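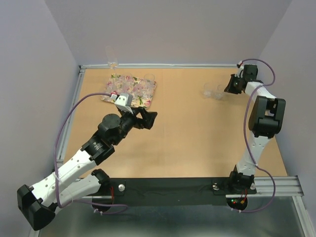 Galvanometer Records Working Group
Minutes of the meeting held February 2022, Planden Building, Ziltport, and by video link

Chair: Rangi Treloar
Present in the room: six members
On the link: four members
Apologies: two, received in writing

1. Minutes of the previous meeting

Approved with one correction. In item 5, "period of suspension" should read "period of swing." The suspension was replaced later and has its own entry in the catalog.

2. Matters arising

2.1 The request to the university library for the missing second volume of the test room ledgers has been answered. The library holds a microfilm copy but not the volume. The film can be viewed on site. Scans are charged by the reel.

2.2 The duplicate entry for the wall-mounted moving-coil instrument has been removed. The lower catalog number was kept.

2.3 The draft note on lamp and scale readings is still with the reviewer. Carried forward.

3. Catalog status

3.1 The catalog now holds 1,464 entries. Of these, 831 are instruments and the rest are parts, scales, shunts, lamps and loose paperwork.

3.2 Coil resistance has been entered for 611 of the instruments. The figures come from two sources: the value marked by the maker, and a value measured by the group. At present the two share one field, and the source is given only in the remarks. The Chair asked that they be split before any more values are entered. Agreed.

3.3 A member asked what should be done where the marked value is in legal ohms or in British Association units. Discussion followed. It was noted that the difference between the B.A. unit and the modern ohm is a little over one percent, which is larger than the measuring error on most of the coils. Some earlier entries were converted and others were not, and the remarks do not always say which. Agreed that the value should be entered as marked, with the unit as marked, and that conversion should be done in a separate column.

3.4 It was asked whether instruments with no unit marked should be assigned one on the basis of date. Not agreed. The unit field is to be left blank.

4. Vachon ledgers

4.1 Transcription of the first Vachon ledger is complete at 337 pages. The ledger covers works orders for reflecting galvanometers, with the customer, serial number, coil winding, and in most cases the deflection obtained on final test.

4.2 The deflection figures are not directly comparable from one page to the next. Early pages give scale divisions at an unstated distance. Later pages give millimeters at one meter. The change takes place partway through a page with no note in the margin. The transcriber has marked the line where the handwriting also changes, and suggests this as the break point. Two members thought the change of unit came a few lines earlier, judging by the size of the figures. Both positions are to be recorded in the introduction.

4.3 Serial numbers. The ledger has a gap in the sequence, after which numbering begins again with a letter in front. Three instruments in the catalog carry numbers that fall inside the gap. Their construction is consistent with Vachon work but the mirror mounts are different from those on either side of the gap. No conclusion was reached. The member looking after the mirror mounts will prepare drawings to one scale.

4.4 Abbreviations. The list circulated before the meeting was accepted, except for "d.b." The list gives this as "dead beat." One member pointed out that it is entered against two ballistic instruments, for which heavy damping would make no sense. To be shown as unresolved.

5. Damping measurements

5.1 Results were presented for the first group of moving-coil instruments. The method is free swing on open circuit, with successive peaks read from the scale and the log decrement taken from the first ten. Air damping only is measured this way. The circuit damping is then found with a known resistance across the terminals.

5.2 One instrument gave a decrement that grew smaller as the swing died away. The likely causes discussed were a fiber touching the tube at large deflection, and dust in the gap. The test is to be repeated with the instrument leveled again and the swing held to half the earlier value.

5.3 External critical damping resistance was found by trial, using a decade box. Repeat readings agreed within five percent. The Chair considered this good enough for the catalog and asked that the spread be entered along with the value.

5.4 Magnets are not to be remagnetized, keepers are not to be removed, and no suspension is to be replaced for the purpose of a measurement. This restates the existing rule.

6. Database

6.1 Virnano has quoted for moving the catalog from the present spreadsheet to a hosted database. The quote covers import, one year of hosting and an export in plain text on request. It does not cover the image files.

6.2 Concern was raised about the handling of fractions in wire gauge and fiber length. The trial import turned several into calendar dates. Virnano has said that the affected columns can be imported as text. A second trial was asked for before any decision.

6.3 The hyphenated serial numbers came through correctly.

7. Any other business

7.1 The loan agreement for the two astatic instruments runs out in June. The lender has been asked for an extension on the same terms.

7.2 A query was received on whether thermopiles sold together with a galvanometer should be cataloged as parts or as instruments. Held over to the next meeting.

8. Actions

Split the coil resistance field and add a unit column: catalog editor
Draft ledger introduction, including both views on the break point: transcriber
Mirror mount drawings: as in 4.3
Repeat of swing test: measurements group
Second trial import: Chair to write to Virnano
Ask the library for its charge per reel, in writing: secretary

9. Next meeting

Date to be set by email. Planden Building, second floor, if the room is available.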